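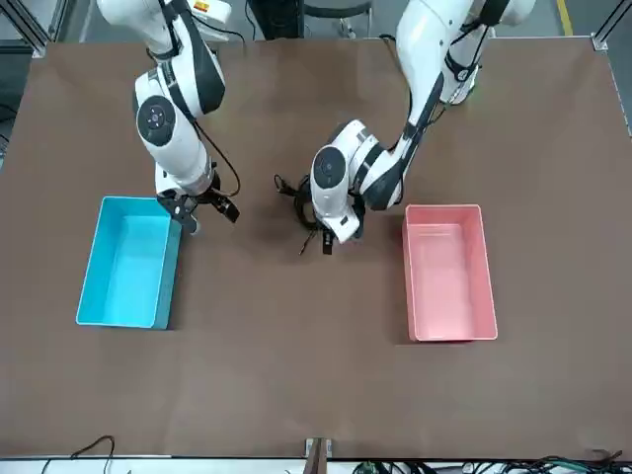

Trornum, 26/01/2024

**Storing black cables in an open plastic bin without tangling**

Posted by Ticona

I have a large brown table for sorting and a turquoise-blue open-topped bin, empty at present. The black cables are in one loose bundle with loops hanging out of it. In September I coiled a similar lot, put them in a drawer and found them knotted again. The bin is 800 mm long inside. Should each cable be tied separately, or is one large coil acceptable?

---

**Irier**

Tie them separately. Procedure:

1. Lay the bundle flat and find the free ends. Do not pull on them.
2. Open the loops outwards from the middle until one cable comes free.
3. Coil it with alternate over and under turns. Winding every turn the same way puts a twist in the cable.
4. Fasten with 2 hook-and-loop ties, on opposite sides of the coil.
5. Stand the coils on edge in the bin, thickest at one end.

Label both ends before coiling. Avoid tight nylon ties, which can mark the jacket.

---

**Jekumel**

I just use freezer bags. One cable per bag, squeeze the air out, done. Doesn't look great.

---

**Ticona**

Separate ties it is. Does the over and under method work on thin cable?

---

**Irier**

Yes. Make the coil smaller, a hand's width across.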